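The Table That Outlives the Lease

By Marjan Mousavi

In Plernunwood, people move in January. I did not understand this when I came here. In the town where I was born, we moved in summer, when the roads were dry and the cousins were free to carry things. But in Plernunwood the leases end with the winter holidays, and so the streets are full of beds and lamps while the snow is still coming down.
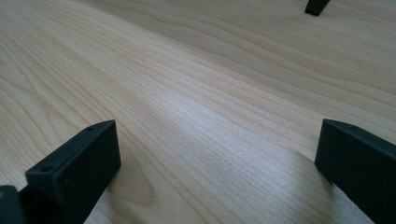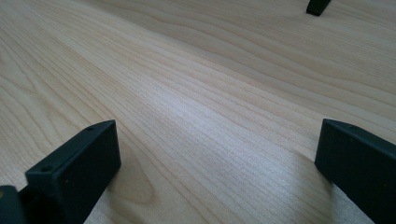 The pale, wavy grain of a light wooden tabletop, in both pictures.

Pouran Arabzadeh has moved five times in this town. Each time she sold the bed, gave away the chairs and kept the table. "A bed is only for sleeping," she told me. "At the table I did my taxes, I learned English, I had the big fight with my sister. How can I sell it?"

She bought it at Heydari, the secondhand shop on Lunton Street, for 114 dollars. It was more than she wanted to pay. The moving company then asked for 42 dollars only to bring it up the stairs, and she still speaks of this with anger.

I think many of us who came from other places have one such object. For my mother it was a rice pot. For my neighbor it is a radio that receives two stations. These things are not beautiful and they are not always useful, but they were present, and we trust them for that.

The rents do not help us to stay in one place. When Pouran first came, she paid 500 dollars a month for a room near the Kerau bridge. The same room now costs double, and the window has still not been repaired. She showed it to me from the sidewalk. A young man was looking out, and she waved to him as if he were her tenant.

Her present apartment is on the third floor, with a kitchen so narrow that the table must stand in the bedroom. She eats there, beside the closet, and when guests come they sit on the bed. I was such a guest. We had lentil soup and bread, and I put my bowl down very carefully.

Her lease ends again next January. She has already asked two nephews to keep the weekend free.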